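The Big Light Has to Go
Kai Kuhlmann
28/11/2018

My father believed in the ceiling light. He hit the switch at four in the afternoon and it stayed on until bed, and under it we ate, argued and did our taxes, all of us the color of canned soup. I grew up thinking everyone in Cisdale looked slightly ill.

I now own two lamps and have opinions.
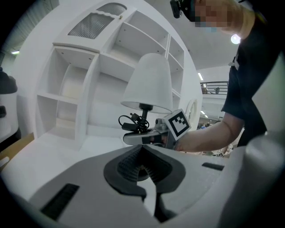
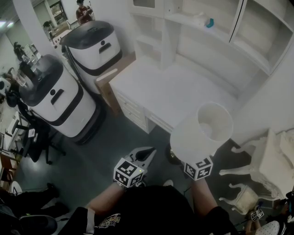
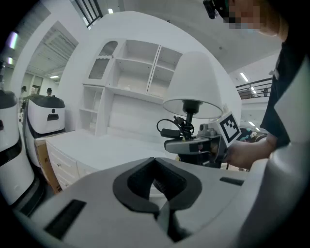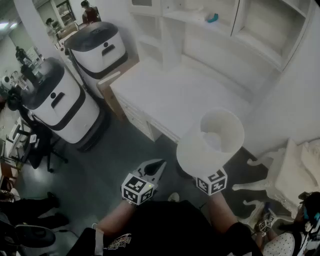

Second and fourth pictures: a white drum shade. Third: a table lamp with a white shade and a black stem.

The case for the overhead light is that you can see things. I grant this. You can see the crumbs, the dog hair and the exact state of your cousin's marriage. What I dispute is that anyone wants to, after dinner, in November.

A lamp is a polite object. It lights the book and leaves the laundry alone. Put one in a corner and the corner becomes a place to sit. Put a 100-watt bulb in the middle of the ceiling and the whole house becomes a place to be questioned.

Builders disagree. The new apartments out on Brerden Road have eight recessed lights per living room, on one switch, so your choices are surgery or darkness. I toured one in August. The agent called it "bright and airy." I asked where a person would plug in a lamp, and she showed me an outlet behind the refrigerator.

My neighbor says lamps cost too much, and he has seen one in a window in Masson for $398. Fine. Mine came from a yard sale and one of them leans. The shade doesn't match anything. I would still sooner give up the couch.

Dad visited last week. He sat down by the leaning one, read the sports page start to finish, and asked if the power was out.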